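Ticket 557 – Téléopération Putell : saccades et décalage à la reprise de la pédale
Dernière mise à jour : 10 octobre 2026

Ce site utilise des cookies pour mémoriser vos préférences d'affichage. Accepter | Refuser

Projet : Karnar, démonstrations de suture sur coussinet
Site : Cumodbridge
Statut : résolu, sous surveillance

Symptôme
Pendant les démonstrations à distance, l'instrument de droite part par petits à-coups dès qu'on tend le fil. Le gauche suit très bien. À chaque reprise de la pédale, la pointe repart avec un léger décalage, toujours vers l'opérateur. Les trajectoires sont enregistrées, mais inutilisables pour l'apprentissage : la politique apprendrait les saccades avec le geste, et ce serait dommage, car les nœuds sont vraiment beaux !

Essai 1 : relancer le pont de communication
Aucun effet. Le journal montre des paquets qui arrivent par grappes, puis un trou de 72 ms. La console est pourtant réglée à 1000 Hz.

Essai 2 : le câblage
J'ai suivi les liaisons une par une, du poste jusqu'à la carte, en débranchant et rebranchant chaque connecteur.
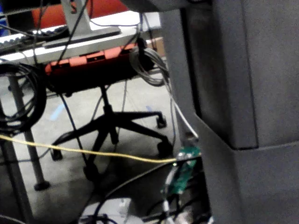

Tout est bien enfiché, et l'échange du câble réseau ne change rien. Par contre (et là, j'ai commencé à m'amuser), les trous tombent pile au moment où l'enregistreur écrit un bloc sur le disque. Toutes les 4000 trames, réglé comme une horloge. Le réseau n'y est donc pour rien, c'est l'écriture qui bloque la boucle de commande.

Essai 3 : écriture dans un processus séparé
J'ai sorti l'enregistreur de la boucle et ajouté un tampon en mémoire. Plus un seul trou dans le journal, et la main droite est devenue d'une douceur formidable. On sent enfin le fil « venir » quand on tire, même sans retour d'effort.

Essai 4 : le décalage à la pédale
Il restait la dérive. Le module Lytvynenko recalculait l'orientation de référence à l'appui au lieu de la figer au relâchement. Correctif d'une ligne, hérité d'une branche de juillet jamais fusionnée. Pour valider, reprise de la tâche complète : passage d'une pince à l'autre, fil tendu au-dessus des incisions, pédale relâchée et reprise en plein geste. 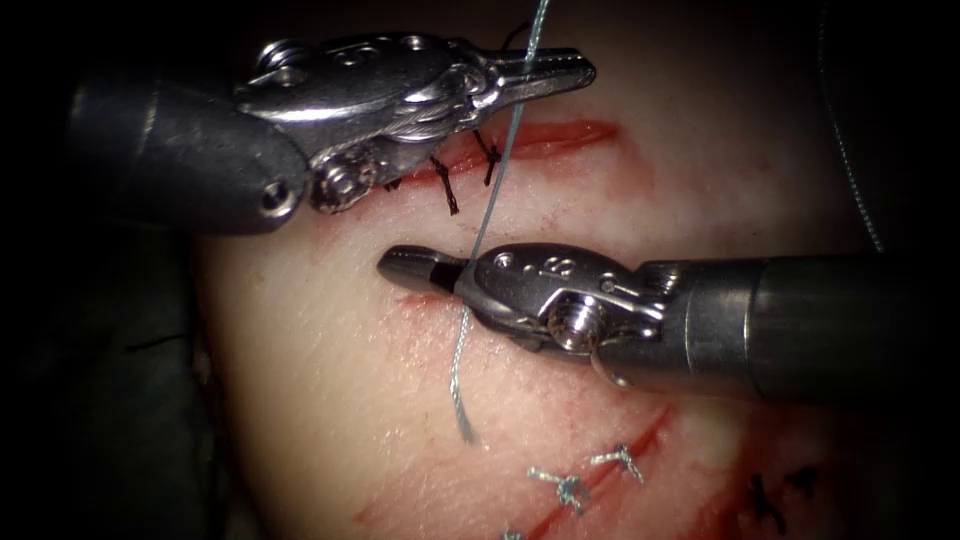
Reste à faire
- Rejouer les anciennes démonstrations et écarter celles qui contiennent des trous. Je préfère en perdre une partie que de filtrer après coup.
- Ajouter une alerte sonore si le tampon dépasse la moitié de sa taille.
- Fusionner la branche de juillet, cette fois pour de bon.
- Laisser le ticket ouvert jusqu'à la prochaine série complète. Si vous revoyez une saccade, notez l'heure et joignez le journal du pont, même pour un tout petit à-coup : c'est précieux !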